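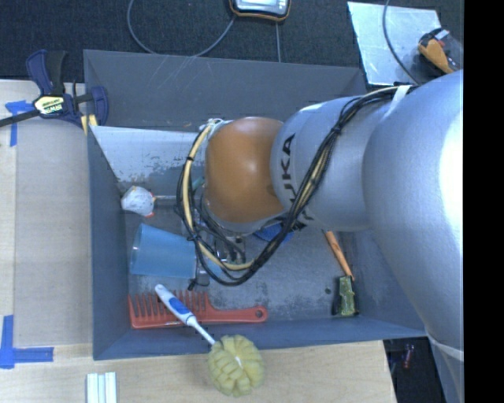
Ridgeway Magazine, Issue 253, page 5

The bottom of the bin

Every house has one. Ours was a drawer, then two drawers, then a crate in the hall closet, then the crate moved out to the garage and got company. Household stuff, tools, the things that fall between. You know the pile. You've been meaning to get to it.

I spent a long January with other people's piles. Garages mostly, one basement, one shed in Gralton with a door that had to be lifted to open. What I wanted to know was simple enough. Why do the tools always end up in with the kitchen things? And does anybody ever get them apart again?

First stop, Tramlow. Wálter Ríos has a rented unit out past the feed store where he sorts house clearances for a living. Someone moves, someone dies, someone marries a person with better furniture. The beds and tables go quick. What's left goes in bins, and the bins come to Wálter.

He likes metal ones. Plastic splits in the cold, he says, and cardboard lasts until the first wet floor. A good metal bin gets scratched up, the paint goes, the floor of it turns scuffed and dull, and it goes right on holding things. He'd take sloping sides over straight ones any day. Easier on the wrists, reaching in.

"People want to start at the top and pick," he told me. "Picking is how you get a bin you've had for ten years."

His way is tip it all out. Old sheet on the floor, whole bin over, spread it flat with your forearm. Then one question per object and no second question: what room. Not do I want it, not does it work. What room. Kitchen, bath, garage, yard, don't know. Don't know gets its own corner and you're allowed to be ashamed of how big it gets.

I tried it at home that night. Took me until eleven. Found a potato peeler I had replaced, then replaced again. Found the good tape measure, the one I accused my brother of walking off with. (Sorry, Dan.) A hinge. A second hinge, no relation. Four keys to nothing.

The don't know corner won by a mile.

Wálter's rule for that corner is harsh. Back in the bin, lid on if there's a lid, and it gets until the weather turns. Anything you went looking for in that time has earned a room. The rest goes to the table at the Gusico swap, where it'll be gone before lunch, becuase one person's mystery bracket is the exact bracket somebody else has been driving all over the county for.

The swap, if you've never been, is worth the drive. Old cannery building, bad coffee, up to 200 people on a dry morning. No prices over 2 dollars on the mixed tables. I watched a woman go through a tub of loose hardware for most of an hour with her coat still on. She bought a single drawer pull. Matched her dresser, she said, and showed me a picture of the dresser on her phone, and it did.

That's the thing with a mixed bin. Annoying to own, great to dig in. I asked Wálter if he keeps one himself, expecting some speech about pegboard and labels. He has three. One by the back door, one in the truck, and one his wife doesn't ask about.

A few last things from my notes, in no order. Wear gloves, the thin kind, there is always a blade. Tape goes bad, throw it out. So do rubber bands. Batteries come out first and go in a jar. Don't sort with kids under foot unless you want everyhing kept. Keep a damp rag handy and wipe each piece as it goes by, you won't do it later.

And check the corners of the bin before you put it away. I missed a thimble.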